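Moving into a smaller flat: what I learned about sleeping in the heat

Posted in: Home & Seasons | 2 comments

Print this post | E-mail to a friend

When I moved to Canmont I did not think about the summer. I signed the papers in winter, and the agent was very proud of the windows, which look to the west. In December I understood what a west window means. At four in the afternoon the sun comes in and it stays until dinner, and the walls keep the warmth for half of the night.

I grew up in a cold town, where my mother's advice was always about blankets. For hot nights I had no advice at all, so I asked everybody. My neighbour Narendra Negi told me to close the curtains before breakfast and not to open them again until it is dark outside. I did not like this, as I am a person who needs the light in the morning, but he was right. The colour of the curtain is also important. Mine were dark blue, and when I put my hand behind them at five o'clock it was like putting my hand near an oven. 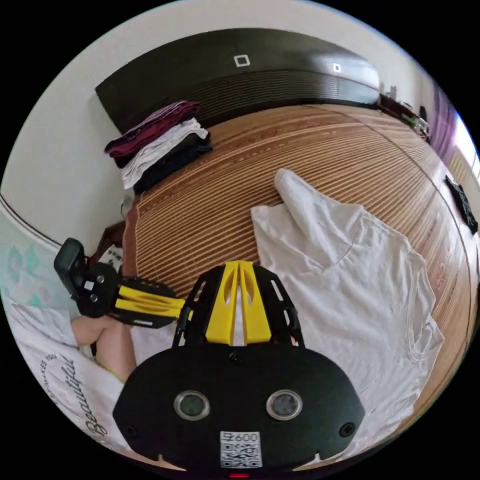
Curtains first, then air

I bought pale curtains with a white lining from Pirkano. They cost 205 dollars for the two windows, and I thought about this price for a week before I paid it. After that I looked at the air. My flat has a door to the stairwell, and the stairwell is always cooler than the rooms. If I open the kitchen window a little and stand the fan in the hall, the air moves through the whole flat. It took me many evenings to find this, because I had the fan pointing at my face, as most people do.

The fan is a Hateo and it is older than my marriage. It makes a ticking noise on the second speed. My husband says he cannot sleep with the ticking, and I say I cannot sleep without the fan, so we use the third speed, which is louder but does not tick.
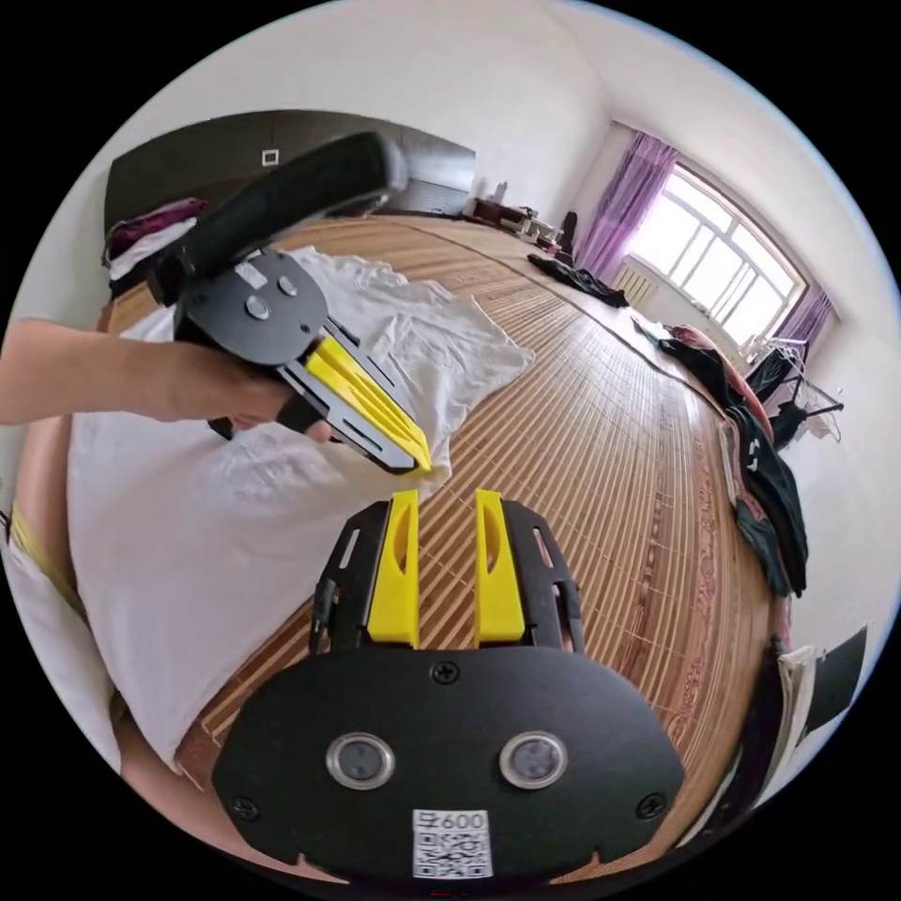

What we eat, and when

I did not expect to write about food here, but the oven is the biggest heater in a small home. We stopped using it after lunch. In the hottest weeks I cook rice early, I let it cool and put it in the fridge, and in the evening we have it with cucumber, eggs and whatever is left. Prys Skyrme, who taught my English class when I first came, gave me a cold soup recipe with yogourt and dill, and I make it so often that my son now asks politely if there is something else.

A lukewarm shower is better than a cold one. I know it sounds strange. After a cold shower I feel wonderful, and then 20 minutes later I am hotter than before. 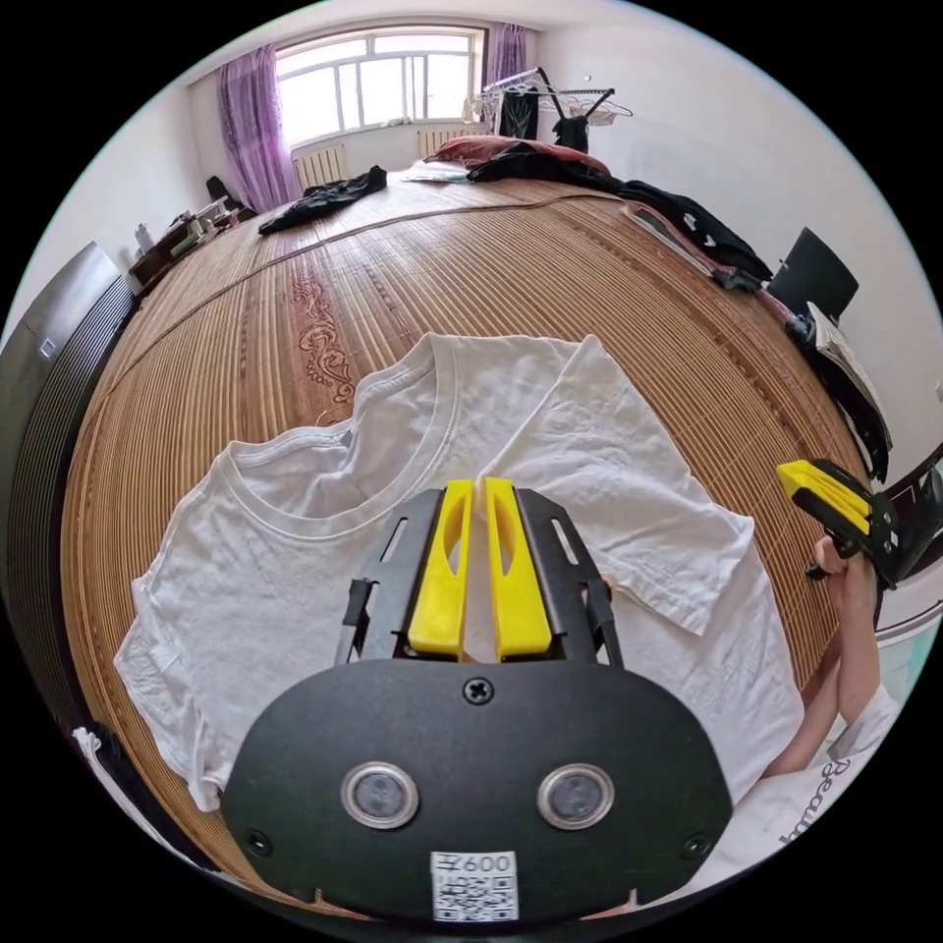

The bed was the last thing I thought about, and I should have begun with it. We had a thick mattress cover, some kind of foam, and it gave all my warmth back to me through the night. I took it off and put it in the cupboard. A woven bamboo mat over the bed is a very different feeling under the back: firm, smooth, and the air can pass a little under you. The first night I found it too hard and I complained. By the end of the week I did not want the sheet any more. For sleeping I like a plain white t-shirt with short sleeves, best if it is old and has become soft. To clean the mat I wipe it with a damp cloth and dry it in the shade, as my aunt taught me by telephone.

I still want to try the outside blinds from Van Hecke, but we are renting and I must first write to the owner. If somebody has put them on a rented flat without making holes in the wall, please leave me a comment. The summer here is long and I have time to read.

Filed under: Home & Seasons, Small Flat, Summer

Contact | Copyright, all rights reserved | Back to top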